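22 Jul 2025

Neutral grays on the uncoated stock, continued. The Jidano sheet has been in the conditioning cabinet since yesterday afternoon. Cabinet humidity log looks flat apart from the dip when Seija opened the door to get her own samples out.

Problem as it stands: mid-gray tints on the uncoated sheet read neutral directly off the press and drift warm as they dry. Same file, same inks on the coated sheet stay put. Kiiskinen noticed it on the catalog proofs before we did. Their complaint says "brownish under the office lights" and gives no lamp type. Have asked.

### Setup

- Press: Datar flatbed, 600 dpi, slow mode, heater on low
- Stock: Jidano uncoated, felt side up, one batch, one ream
- Control: the coated sheet from the Presville order
- Target: gray ramp, 12 patches, plus two red tints Wilfredo added at the bottom
- Instrument: bench spectro, white backing, tile calibration before each set

Wilfredo's reds are there for the magenta. If magenta is the ink that moves, the reds should move with it, and they are easier to judge by eye than the grays. Good idea, keep it in the target file. The version on the server is the right one; the one on the press PC still has the old bleed marks and should be deleted.

### Run A – single black gray

Black channel only. Measured off the press, then again after four hours on the rack, uncovered.

Slight lightening in the dark end, which we always get on uncoated as the ink sinks. Hue holds. Nothing in the middle of the ramp that I would call drift. By eye under the booth lamp the ramp is a bit coarse, visible dots in the highlights, so single black is no use for the catalog even though it is stable.

### Run B – composite gray

Cyan, magenta, yellow and a little black, curves as supplied. Measured on the same schedule.

Neutral off the press, warm after drying. Worst in the middle patches, less at both ends. Reds drift too, but toward yellow, which does not fit the magenta theory very well. It would fit cyan loss in the grays plus something from the paper itself. Merja thinks the sheet is heavily brightened and that the ink film is masking part of the brightener while wet. Possible. The lamp question from Kiiskinen matters more if she is right.

Repeated the B sheet with the heater off. Drift the same, drying slower, one set-off mark on the back of the sheet above it. No reason to run without heat.

### Run C – heavier black replacement

Akash rebuilt the profile with more black and less composite in the mid-tones. Start point moved earlier in the ramp, maximum black unchanged.

Drift is clearly smaller. Still present in the lighter patches where the composite carries most of the tone. Graininess between A and B, acceptable at reading distance. Ink use down, though I did not weigh anything.

Large flat tints came out clean at this setting, no banding across the carriage direction. The cool slate grays are the ones to watch. A small loss of cyan shows in them long before it shows in a photograph with texture.

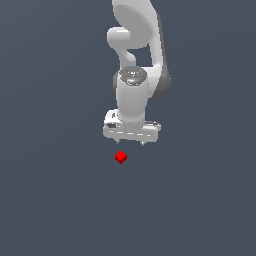 ### Resolution check

Ritva asked whether dropping to 300 dpi would help by putting down larger, better separated drops. Ran the C profile at the lower setting on the same stock.

No improvement in drift. Grain worse in the highlights, and fine type at the foot of the target fills in. Back to the higher setting for everything from here on.

One nozzle out in light cyan at the start of this set. Cleaned, reprinted, first sheet discarded. I marked the discard with a pencil cross in the corner so it does not end up in the measurement pile again.

### Gradients

Very shallow gradients are a separate matter. A flat tint hides small tone steps, a slow gradient shows them as soft edges, and the heavier black makes this worse around the point where black comes in. There is a faint line at that point in the C gradient strip, visible at an angle, gone when viewed straight on. The spectro aperture is too wide to pick it up.

Akash will try a softer black start. If the line moves with the start point we have the cause. If it stays where it is, look at the screening.

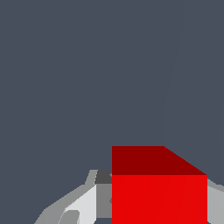 *Render: red cube on slate gray. Top face a dark, deep red.*

### Lighting

Compared B and C under the booth lamp and under the ceiling tubes in the corridor. B shifts warm under the tubes on top of its drying drift. C shifts less. The A sheet hardly changes, as expected from a single ink.

UV-cut filter on the spectro next. Without it I can't separate the brightener effect from ink movement, and Merja's explanation stays a guess. The filter is in the drawer with the densitometer parts, not in its own case.

### To do

- [ ] Soft black start, new gradient strip (Akash)
- [ ] Remeasure B and C with UV cut
- [ ] Lamp type from Kiiskinen, ask again if no reply
- [ ] Check whether the batch from December is still on the shelf; same stock name, possibly a different brightener load
- [ ] Delete the old target from the press PC
- [ ] Leave one B sheet and one C sheet in the dark drawer overnight, interleaved, labels on the back – soft pencil only, the marker bleeds through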